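Package theft

Package theft is the taking of a delivered parcel from a porch, lobby, mailroom or other drop-off point before the person it was sent to can collect it. It is a form of larceny. Where the parcel was handled by a national postal service, it may also be charged as mail theft, which in many places carries heavier penalties than ordinary theft of the same value.

Definition and scope

Most criminal codes have no separate offense for taking parcels. Cases are charged under general theft laws, and the grade of the offense depends on the value of the contents. A parcel is usually treated as the property of the addressee once it has been left at the address, although the sales contract may leave the risk of loss with the seller until it is in the buyer's hands. Theft by delivery staff is normally classed as embezzlement or theft by an employee. 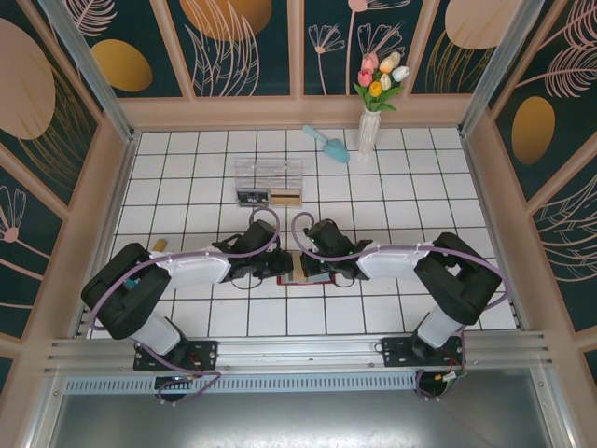 Methods

The simplest method is to follow a delivery vehicle at a distance and take parcels soon after they are dropped. Others walk a block on foot, often in the early afternoon when residents are at work. In apartment buildings, a person may enter behind a resident and take items from a shared lobby. A less common method is redirection, in which someone with access to a tracking number asks the carrier to hold the parcel or send it elsewhere.

Small items that are easy to carry and resell make up much of what is taken. Replacement bank cards and identity papers are also at risk when sent by courier, and their loss can lead to fraud well beyond the value of the envelope. Card issuers commonly require a separate activation step for this reason.
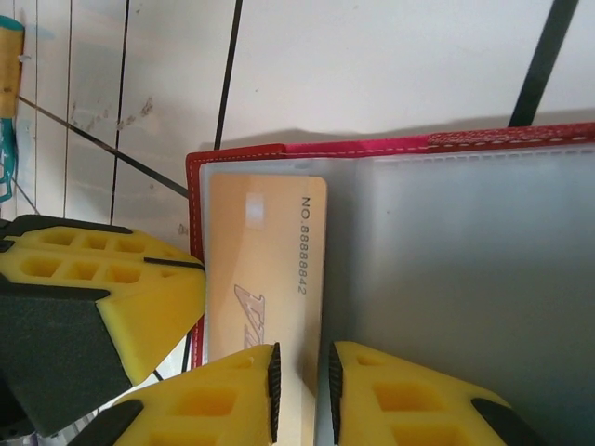

Activation does not protect against every kind of misuse. A stolen identity document can be used to open accounts in the victim's name, and the victim may not learn of it until a bill or collection notice arrives. Police departments usually advise people who lose such documents to file a report and place an alert on their credit file.

Reporting and recording

Many thefts are never reported to police. Sellers often send a replacement after a short online claim, so the buyer has little reason to file a report. Nadège Lecomte, who surveyed 3,000 households for a study of delivery losses, found that victims were far more likely to contact the seller than the police. Musa Adebisi has argued that this leaves official figures too low to be useful for planning patrols.

Prevention

Common measures include signature on delivery, pickup lockers, lockable porch boxes and delivery to a workplace. Doorbell cameras are widely used, but footage alone seldom leads to an arrest unless the person is already known to police or a license plate is visible.

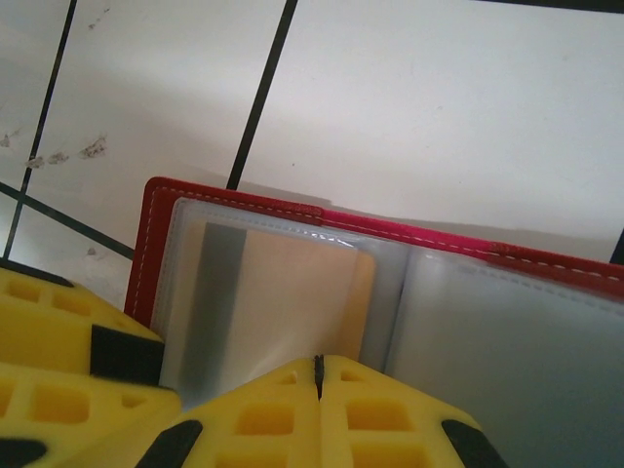 Red booklet against white tiles

Some police departments have run decoy programs, placing parcels fitted with trackers on porches. A program in the town of Wultard used 6 decoys and ended in July after one season.

See also
Larceny
Mail theft
Identity theft

Last edited 11 Sep 2026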